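Graines, bocaux et barquettes : la gamme apéritif de Tatidwood à l'essai

Mise à jour en mai : le sachet kraft a été ajouté à la fin du test, le reste du texte n'a pas bougé.

Tatidwood vend de quoi garnir une table d'apéritif ou de goûter sans vaisselle de service : des graines en barquette, des bocaux à couvercle de couleur, des bols et des cuillères en plastique. Je voulais savoir si l'ensemble tient la route quand plusieurs personnes se servent en même temps, debout, en parlant d'autre chose. J'ai donc tout sorti sur une table noire, à 11 h, et j'ai laissé les choses se faire jusqu'au milieu de l'après-midi.

Une table noire ne pardonne rien. Chaque miette claire s'y voit, chaque trace de doigt aussi. Pour juger un emballage alimentaire, c'est plutôt commode. Prévoyez des serviettes en papier et gardez-les à portée de main, pas dans la cuisine.

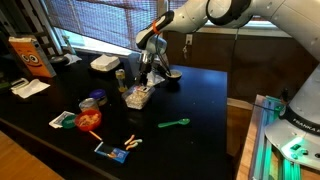

Les couvercles sont le point fort de la gamme. Le jaune et le bleu se repèrent de loin et on sait lequel va sur quel bocal, même après plusieurs ouvertures. Le couvercle métallique est plus banal et demande une main ferme. Sur les trois, aucun ne s'est ouvert quand j'ai couché les bocaux dans un sac pour le retour.

Le bol rouge convient bien aux biscuits salés et aux petits morceaux qu'on prend avec les doigts. Il est assez large pour deux mains, assez lourd pour ne pas glisser. Les bonbons, eux, finissent toujours sur la table, quel que soit le récipient. J'ai renoncé à lutter.

La barquette transparente est l'article que j'ai le plus utilisé. Elle s'ouvre à plat, se pose n'importe où et laisse voir ce qu'elle contient. Le plastique est mince et il craque un peu quand on appuie sur les bords, mais il reprend sa forme. Fermée, elle s'empile sans difficulté. Ouverte, elle prend de la place, et il faut accepter de la déplacer deux ou trois fois dans la journée.
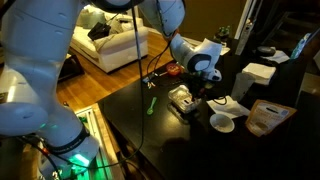
La barquette transparente, posée sur la table noire.

Côté contenu, j'ai surtout regardé les graines de courge. Elles sont salées, vendues dans leur coque, et c'est un choix à faire en connaissance de cause. On les croque entières ou on les ouvre une par une, selon la patience de chacun. Le sel est sur la coque, donc sur les doigts, et de là sur les verres. Le goût est franc, un peu grillé, sans arrière-goût gras. Une poignée suffit à la plupart des gens ; moi, j'y reviens.

J'ai comparé avec les graines décortiquées de Prusivura, que j'achète d'habitude. Les Prusivura se mangent plus vite et ne laissent pas de déchets. Celles en coque occupent mieux une longue conversation. Pour une salade, prenez les premières sans hésiter.

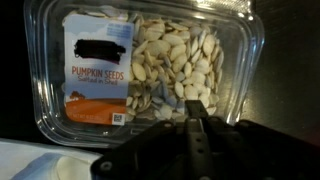
Yeshi Tamiru
Rédactrice, rubrique Table et cuisine

La coque pose la question des déchets, et c'est là que la gamme est incomplète. Il manque un récipient prévu pour les coques vides. J'ai pris un petit bol blanc de chez Nulta, qui fait l'affaire — à condition de le vider souvent. Un bol plus profond aurait été préférable. Tatidwood devrait en glisser un dans le lot, même en carton.

La cuillère verte est correcte. Le manche est rigide, la partie creuse est assez large pour servir des graines sans en semer partout, et la couleur évite de la perdre sur une table sombre. Avec des aliments plus collants, elle se nettoie mal d'un simple coup de serviette et il faut la passer sous l'eau. Je ne l'ai pas mise au lave-vaisselle.

Pour les portions, j'ai pesé au départ 60 g de graines par personne. C'est trop si vous proposez autre chose à côté. Nous étions 8 et il en restait à la fin. La prochaine fois, je réduirai de moitié et je garderai le reste fermé.

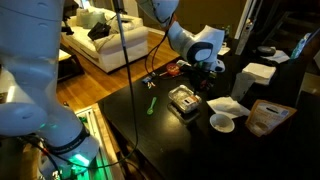 Cuillère verte, petit bol blanc et, à droite, le sachet en papier brun clair.

Un mot sur le sachet, ajouté après coup. Le papier est agréable en main et il tient debout une fois rempli, ce qui libère de la place. Pour la conservation, je préfère quand même les bocaux. Le sachet replié avec une pince Chan protège convenablement pendant quelques jours, puis les graines perdent leur croquant.

Reste la question du rangement. Les bocaux entrent dans un placard ordinaire, les bols s'emboîtent, la barquette se garde à plat. J'ai jeté la mienne quand la charnière a commencé à blanchir.

Points positifs : couvercles faciles à distinguer, barquette pratique, graines bien salées.
Points négatifs : pas de récipient pour les coques, plastique mince, sachet moyen pour une longue conservation.

À acheter pour les bocaux et les graines. Pour les bols, ceux que vous avez déjà conviendront.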